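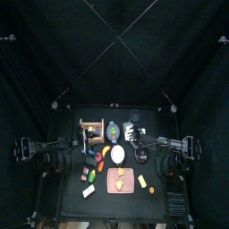 3.2 Collecting demonstrations by remote control

Figure 2. The two-arm table with toy kitchen items, including a crate, a light-blue pot, a frying pan and a cutting board with two slices of toy toast.

All demonstrations were given by remote control. The operator moved both arms at once, and joint positions and gripper commands were logged together with the head camera view. The table stands inside a black fabric enclosure (Figure 2), which keeps the background the same between sessions.

Two operators, Ghanem and Issa, recorded 149 demonstrations on the Cirnska task set in January. Each practiced until she could finish a task without a restart; practice runs were not kept. Items were moved by hand to new positions before every recording. A demonstration was discarded if an item left the table or if the operator paused for long enough to lose the grasp. We trained on 80 of the remaining demonstrations and held out the rest for the comparison in Section 4.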